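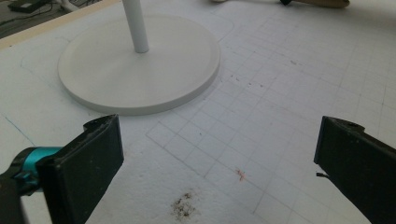 **kallari_bench** -- 10 February 2022

We're at 1346 demos for the pick-and-place set and I'd like to stop before I retire. Question for the room: do you move the start pose every time, or run a batch per pose? I drew a pencil grid on the board so I could pick squares at random. It has made me very good at drawing squares.

**nishad**

Every time. We ran batches of 100 per pose once and got a policy that was brilliant at one spot and baffled two inches over.

**arbridge_tom**

Disagree. Batches of 40, then move. Shuffle every time and your operator gets slow and sloppy, and you train on that too. Also, wipe the board. There's a dark patch of crumbs near the front that your model is going to fall in love with.

**kallari_bench**

The crumbs have seniority. But fine.

**astano**

Leave the crumbs, move them around. Clean board in training, messy board at the demo -- guess which one the boss attends.

**arbridge_tom**

Moving crumbs on purpose is a new low for this field.

**nishad**

It's called augmentation and people get paid for it.

**kallari_bench**

Trying 18 per pose tonight, which should annoy both of you equally. Does anyone trace around the base before shifting it, or do you just trust the grid?

**astano**

Trace. In pencil. Ask me about the marker.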